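About Us

Rutport Shared Workshop
Home | About | Membership | Bench Hours | Contact

Who we are

Rutport is a member-run workshop in the back half of an old tile warehouse. Three big rooms, one loading door, a kitchen we keep meaning to fix. Maribel Chambi signed the lease with Ruth Londoño after their garage ran out of outlets. That was the whole plan — more outlets.

We build robots here. Also fix bikes, solder things, cut plywood for people's kids. But mostly robots, and mostly the kind that do a boring job on a table over and over.

Not a school, not a company with a product. Members pay monthly and get a key, a shelf and a say in what we buy. Some are machinists, some write code all day and want to touch metal at night. Nidia Restrepo drove a delivery route before this and now does most of our wiring. Ask her before you crimp anything.

What we're building

The big one right now is called Sepp. Two arms, one table, and the job is taking desktop computers apart and putting them back together. Started in July as a bet between Ruth and Erzsébet Erdős over whether an arm could put a memory stick in without cracking the board. Still arguing over who won.

Table is ours, frame is ours, most of the gripper work is ours. Code lives on the workshop server and any member can read it. Please don't edit the main copy while the arms are powered, we've had words about this. 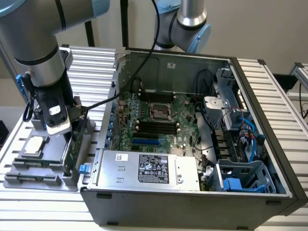

Erzsébet runs the parts side of Sepp and she is strict about it. Every part has a home before the arm goes near it, no exceptions. The processor gets its own recess in the gray tray, the green card stands up in a slot, and the case lies on its side with the panel off so the arms can come in from over the top. She went through a lot of tray versions to get there. First ones were too shallow and parts would walk around if you leaned on the table. If you want to redesign the tray, great, talk to her first and bring callipers.

Cable routing is the other thing that eats our time. A wire that's fine with the arm parked is not allways fine with the arm reaching. Nidia has a checklist taped up by the power switch. Use it.

Other stuff on the go

Zemimdale — a sorting bin for screws. Slow. Works on M3, confused by washers. Maite Iglesias needs a second person for the camera code.

Harotix — our teen build group, five kids this season plus a parent or two. They're making a plotter out of dead printers. Wednesday evenings, pizza after.

The arm library — small kit arms you can sign out for a month. Bring back all the screws.

How it works

Membership takes almost no paperwork. Come to an open night, get the tour, do the safety talk with Maribel, pay the first month. You can use hand tools right away. Mill, laser and anything with a motor bigger than your fist need a sign-off from who ever runs that machine.

House rules are short. Know where the stop button is before you turn an arm on. Somebody else in the building when the big arms are moving. Label your stuff or it goes in the free bin. Sweep.

Things we could use

Old desktop towers, any brand, working or not. Drives out please, we don't want your files. Power supplies, memory, leftover extrusion, drag chain, label tape. Loading door is open during bench hours, just knock loud.

Getting here

Unit 310, round the side, blue bell. Parking in the gravel lot but not in front of the bakery. Stairs at the front, ramp at the loading door. Questions go through the contact page, Ruth reads them most nights, give her a day or two.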